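## 3. Trichter, Tisch und Hintergrund: zur Ordnung kleiner Haushaltsdinge

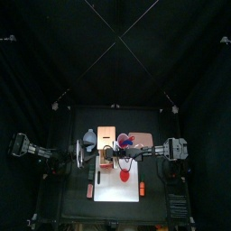 **Abbildung 1.** Arbeitstisch mit matt schwarzer Oberfläche und dunkler Stoffumhüllung; hinten links auf dem Tisch ein hellblauer Kunststofftrichter.

Wer sich länger mit den kleinen Dingen einer Küche beschäftigt, gewinnt sie mit der Zeit lieb, und vielleicht darf man das in einem Aufsatz wie diesem ruhig einmal zugeben. Der Trichter ist dafür ein dankbarer Fall. Er steht in kaum einem der Inventare, die wir für die Sendcombe-Studie durchgesehen haben, an prominenter Stelle, und doch kennt ihn jeder Haushalt, und fast jeder Haushalt hat ihn schon einmal eine halbe Stunde lang gesucht. In der Gesprächsreihe, die Prakash Pai im Mai geführt hat, tauchte er immer wieder auf, meist in einem Nebensatz und meist im Zusammenhang mit einer Schublade, die nicht mehr recht zuging.

Seine Form macht es ihm und uns schwer. Ein Teller lässt sich auf einen Teller stellen, ein Löffel schmiegt sich in den nächsten, der Trichter dagegen hat eine weite und eine enge Seite und will sich für keine von beiden recht entscheiden. Legt man ihn hin, so kommt er auf dem Rand und dem Auslauf zur Ruhe und nimmt eine Schräglage ein, wie sie auch Abbildung 1 zeigt: Die weite Öffnung weist nach links oben, der Auslauf nach unten. Wir bezeichnen diese Haltung im Folgenden als *Liegelage* und unterscheiden sie von der *Standlage*, in der der Trichter mit der Öffnung nach unten auf dem Tisch steht, und von der *Hängelage*, die einen Haken oder wenigstens einen Nagel voraussetzt.

### 3.1 Die Liegelage im Haushalt

In den Gesprächen wurde die Liegelage fast durchgehend als vorläufig empfunden. »Der liegt da nur kurz«, lautete eine Auskunft, die uns so oder ähnlich in mehreren Wohnungen begegnete, und wir haben gelernt, diesem »kurz« mit freundlicher Vorsicht zu begegnen. Ein Trichter, der liegt, hat nämlich nach unserer Beobachtung eine bemerkenswerte Ausdauer. Er wird beim Abwischen angehoben und wieder hingelegt, er wandert ein Stück nach hinten, wenn vorne Platz gebraucht wird, und irgendwann gehört er zur Arbeitsfläche, als wäre er dort immer zu Hause gewesen. Ajith Kartha hat dafür in seinen Feldnotizen den schönen Ausdruck »Sesshaftwerden der Geräte« gefunden, den wir hier gern übernehmen.

Die Standlage wirkt dagegen aufgeräumt, auch wenn sie genauso viel Fläche beansprucht. Eine Gesprächspartnerin aus Gercombe erzählte uns, sie stelle den Trichter abends grundsätzlich auf den breiten Rand, denn dann sehe die Küche »nach Feierabend« aus. Sie hat uns bei Tee und Mohnkuchen ausführlich vorgeführt, was sie damit meinte, und wir müssen ihr nach einigem Nachdenken recht geben: Was steht, scheint seinen Platz zu kennen, und was liegt, scheint noch auf jemanden zu warten.

### 3.2 Der Tisch als Hintergrund

Lange haben wir unterschätzt, wie sehr die Fläche mitredet, auf der ein Gegenstand liegt. Auf den hell gemusterten Arbeitsplatten, die wir in Gercombe häufig antrafen, verschwinden blasse Kunststoffteile beinahe, und man greift gelegentlich an ihnen vorbei, obwohl sie offen daliegen. Auf einer dunklen, matten Fläche hebt sich ein hellblauer Trichter dagegen deutlich ab. Der etwas hellere schwarze Rahmen, der die Tischplatte in Abbildung 1 einfasst, gibt der Anordnung zudem eine klare Grenze, und eine solche Grenze ist für das Aufräumen von größerem Wert, als man zunächst meinen möchte. Die Hausordnung des Galtard-Stifts, die im Jahr 1754 niedergeschrieben wurde und uns in einer Abschrift vorliegt, verlangt für den Küchentisch bereits eine Leiste ringsum, »damit das kleine Geräth nicht davon komme«. Schöner lässt es sich kaum sagen.

Im Unterschied zu jener Leiste, die rollende Löffelstiele und Korken aufhalten sollte, wirkt ein bloß farblich abgesetzter Rand allein über das Auge. Nach unserem Eindruck genügt das oft. Von den 16 Haushalten der Reihe verwendeten sechs ein Tablett, eine Matte oder eine ähnliche Unterlage, um kleine Dinge beisammenzuhalten, und in allen sechs wurde uns berichtet, das Wegräumen falle leichter, sobald die Gruppe einmal einen Umriss habe. Zwei weitere hatten eine solche Unterlage besessen und wieder abgeschafft, in einem Fall zugunsten eines Hundenapfes.

### 3.3 Gruppen und ihre Nachbarschaften

Zuletzt noch ein Wort zur Gruppe selbst. Der Trichter liegt in Abbildung 1 zwischen anderen Gegenständen auf dem Tisch, und diese Geselligkeit entspricht durchaus dem, was wir aus den Küchen kennen. Allein trifft man ihn selten an. In der von Chacko vorgeschlagenen Einteilung nach Verwendungszweck gehört er zu den Umfüllgeräten und müsste demnach bei Flaschen und Kannen wohnen. In der Praxis wohnt er dort, wo zufällig eine Lücke war, die seiner Form entgegenkam, und wir halten es für lohnend, diese Formnachbarschaft als eigenes Ordnungsprinzip ernst zu nehmen.

Für die Kodierung bedeutet das, dass wir zu jedem Gegenstand zunächst die Lage und dann den nächsten Nachbarn notieren; der Verwendungszweck folgt erst an dritter Stelle. Wo Lage und Nachbar einander widersprachen, etwa bei einem stehenden Trichter, über den ein Sieb gestülpt war, haben wir beide Angaben beibehalten und den Fall in Abschnitt 4 gesondert besprochen.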